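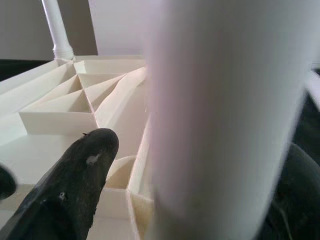

Filed under: Robotics / Site Visits

1/ Spent the afternoon of March 1, 2025 at the Vesteo open day in Briltport. Main demo: an arm working over a printed tray with thin walls and angular cells.

2/ Wrist camera feed was on a monitor. Close objects blur out completely, so the operator leans on a second view.

3/ Stated cycle limit on the finger pads is 3000 grasps. They log every one. Current set was at 569.

4/ Asked about wall contact. Force threshold is set low and the arm backs off 200 ms after a touch. Slow, but the tray survives.

5/ Next open day is in July at the Clurnodcombe site. Registration required.

Comments (3)

gantry_notes: Is the 200 ms fixed or tunable?

millbrook7: Went last year. Parking is bad.

tpu_fan: Would like to know the pad material. Mine shred by 700.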